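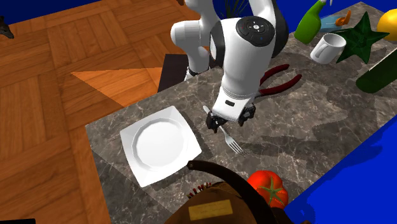 Lists > Manipulation Software > Simulation and Control > Grasp planner, thin objects

Posted Sunday, August 2, 2020, by Reginald Boateng, Simulation Tools Group, Cavholm

Subject: Re: Thin objects and the Plisten grasp planner

Dear colleagues,

The Simulation Tools Group has reviewed the report from the Faulkner office and replies to it below. The original message is quoted in part.

> We have moved our kitchen tasks to the current Plisten release and
> see a change in behavior with cutlery. On the marble countertop the
> planner often returns "no valid grasp" for the fork, although the
> same fork was accepted before the upgrade. Plates and mugs are not
> affected. Has the minimum object height been changed? We would also
> like to know whether the wrist view or the overview is now used for
> the final pose estimate.
>
> Faulkner integration desk

The minimum object height has not been changed. It remains at 6 millimeters above the fitted support plane. The change lies in how that plane is fitted. Earlier releases used a single fit over the whole counter. The current release fits the plane again from the wrist view once the gripper has reached its approach height, and it is this second fit that decides whether a fork has enough height to be treated as an object.

We repeated the reported task with the stored scene file. Of 1,518 planning requests for the fork, 542 were refused. In nearly all of the refused requests, the second fit had included points from a neighboring object, and the plane was raised enough to hide the fork handle.

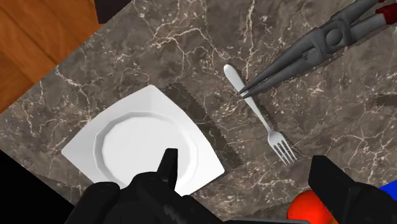

The segmentation step shares part of the responsibility. When pliers lie close to the fork, the two metal outlines are at times merged into one region. The planner then proposes a grasp across both, finds that the fingers would collide with the jaws of the pliers, and reports that no grasp is valid. The message is correct as far as the merged region is concerned, but it gives the user no means of seeing that a merge took place. A separate message will be added.

Shadows were also examined. They have no effect on the plane fit, which uses depth only. They do affect the color mask, and sites that have raised the mask weight above its default are asked to restore it before sending further reports.

On the second question, the final pose estimate is taken from the wrist view. The overview is used for object selection and for the first approach. Sites that run the Hultier controller should confirm that the wrist transform is published before the planner is called. If it arrives late, the planner falls back to the overview pose without stopping the task, and the log records this only at the debug level.

Until the corrected release is issued, the following settings are recommended for scenes containing cutlery:

plane_refit: off
merge_check: strict
mask_weight: default

With these settings the same set of requests produced 44 refusals. Those that remain concern approach directions in which the fingers would touch the plate rim, and we consider them proper refusals.

The corrected plane fit is planned for October. Sites that wish to test it earlier may write to the group, stating their controller version and attaching one log recorded at the debug level. Logs should be sent directly to us and should not be posted to the list, which does not accept large attachments.

Respectfully,

Reginald Boateng
Simulation Tools Group, Cavholm

Contact the list office | Copyright Cavholm | Back to top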